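An afternoon at the Zovbridge open day

I went to the Zovbridge open day for the dishes. There were other attractions, including a raffle and a talk about drainage, but the flyer had said "sorting of small dishes, ground floor, all welcome," and I have spent enough of my life looking for the right lid to feel personally addressed.

The building used to store carpets. You come in past a sign for Powell, the tenants upstairs, go down a corridor that smells of floor polish, and are handed a sticker with your name on it. Mine said Lleucu Bevan, which is a lovely name and belongs to the woman who was behind me in line. She got mine. We left it that way.

The dish room is plain, with a gray concrete floor and black tape lines on it, the kind that make grown adults shuffle their feet back without being asked. The table has a slate-blue top, and on it sit petri dishes in cyan and pink, every one lying flat with a little bar inside to match. I had expected glassware and mild peril. I got something closer to a very tidy tea set.
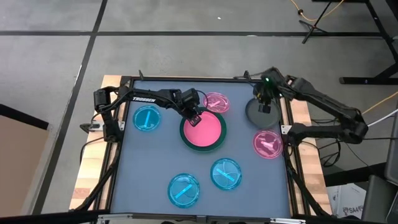

Do the colors mean anything?
They are there for matching. A bar goes with a dish of its own color, and past that you can read into it whatever you like.

Rhodri Vaughan, our guide, delivered that answer with the calm of a man who had given it to the previous group and would be giving it to the next. He was good company once he got going on storage. The spare dishes come from a supplier called Jutau in cartons of 72, and he has strong opinions about the cartons – chiefly the flaps. The Ketau cartons were better, he said, but Ketau stopped making them in February and he has not fully recovered.

One dish is pink with a dark green rim and is much bigger than the rest. I grew fond of it. Every cupboard has one, the dish that won't stack with its relatives and gets brought out for guests.

Our group had 19 people in it, which is too many for one table, so those of us at the back took an interest in the rest of the room. I recommend this on any tour. There was a standing desk on caster wheels with a keyboard on it, a gray office chair with a mesh back, and a tall black cabinet against the wall that I badly wanted to open. A bright yellow extension cord lay coiled on the floor, easily the most cheerful thing in the place, and a blue bin was tucked in behind the desk. I have the same chair problem at home: wherever you leave it, it ends up turned slightly away from you, as if it had heard something.

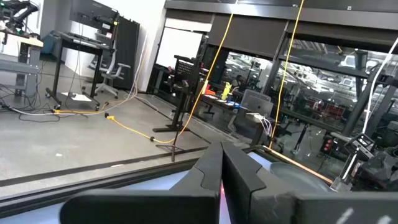

Getting there and what it costs

Entry is free, and so is the sticker. Parking is behind the building and fills up early, mostly with people for the drainage talk. Tea is 2 dollars and comes with a biscuit if you look hopeful. The dish tour takes about half an hour, longer if somebody asks Rhodri about cartons. Wear flat shoes, and check your name before you leave the front desk.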